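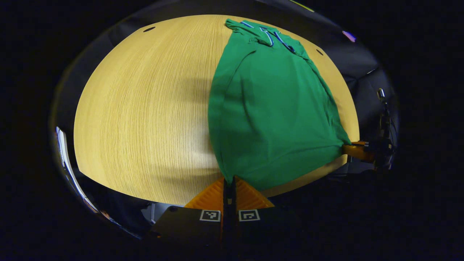
2025-01-21　Pemer 新闻办公室 发稿

分类：企业动态 / 机器人与自动化

Pemer 推出 Illach 手持夹爪套件，先从叠T恤开始

Pemer 今日宣布，Illach 手持夹爪套件将于2月开始发货。套件成对出售，左右手各一只，供操作人员拿在手里做示范，录下来的动作用于训练双臂机器人处理衣物和其他软质物品。公司内部对它的概括是：先由人把衣服叠好，机器再慢慢学会。这句话没能通过市场部审核，所以只出现在本段。

软布料一直是自动化行业不太愿意在展会上碰的题目。螺栓有图纸，纸箱有尺寸，一件T恤放到桌上，每次都是新的形状。过去几年里，Pemer 的客户拿来问过的东西有毛巾、枕套、工作服，还有一家洗衣厂寄来整整一箱单只袜子，附言只有“请看看”。Illach 就是对这类来信的正式答复，袜子除外。

套件的夹指为橙色，指面带有防滑纹路，两指张开呈V形，单层棉布的下摆也能夹住。黑色爪身上贴有方形定位标记，左右各一枚，软件靠它们推算夹爪在空间中的位置和朝向。操作者不需要穿戴动作捕捉服，也不需要在天花板上打孔。对于租用场地的实验室，后一条据说比前一条更有吸引力。

“我们做过一版很漂亮的灰色夹指，设计师很满意，操作员一上午找不到它在哪儿。”Pemer 产品负责人 Hadiza Olatunji 表示，“后来就改成橙色了。设计师现在负责包装盒。”

Olatunji 介绍，开发期间最费时间的动作是双手各捏住下摆一角，把衣服沿桌边拉平。人做这个动作时会根据手上的松紧随时调整，用力过头，领口就跟着跑；用力不够，褶子留在原地。团队为此把夹爪的开合行程改了又改，直到操作员不再抱怨手感，转而抱怨午饭。

首批试用在 Stendcombe 的衣物整理工坊进行。试用期间，操作员共录得774段示范，其中736段通过自动检查，可直接用于训练。其余各段的问题包括定位标记被袖子盖住、衣服滑到地上，以及一段内容为操作员接电话的完整记录，时长可观，左手夹爪全程举在耳边。

工坊提供的T恤有新有旧，有印花也有素色。Pemer 原打算统一采购白色T恤，被工坊劝阻，理由是世上的洗衣筐并不这样配色。公司事后承认这一意见有道理，并已将它写进使用手册第一章。

Illach 标准套件包括：
左右手夹爪一对
备用橙色夹指一组
充电底座和收纳箱
录制与检查软件一年授权
纸质手册一本（应多位客户要求恢复印刷）

首批备货200套，由 Marquez 负责分销和售后。高校和研究机构可申请教学版，教学版限量80套，硬件与标准版相同，区别在于收纳箱上没有烫金字样。已提交预订的客户将按付款顺序收到发货通知，价格及交货周期请向 Marquez 当地销售代表查询。

需要说明的是，Illach 是示范采集工具，自己不会叠衣服。过去一个月里，Pemer 客服收到过数封来信，询问该产品能否处理积压的家庭衣物。可以，前提是有人拿着它。

软件方面，首发版本支持示范录制、回放、片段裁剪和自动检查。检查不合格的片段会标明原因，例如“标记遮挡”或“夹持中断”。早期版本中曾有一条提示写作“请认真一点”，经试用人员反映后已删除。裤装和带拉链衣物的示范模板正在编写，发布时间另行通知。床笠暂无计划，Olatunji 表示团队试过一次，不愿多谈。

关于 Pemer
Pemer 设计并生产用于机器人训练的手持末端工具和配套软件，产品面向研究机构、洗涤企业和服装后整理工厂。

媒体如需试用样机，可与 Pemer 新闻办公室联系预约。样机借期两周，请自备T恤。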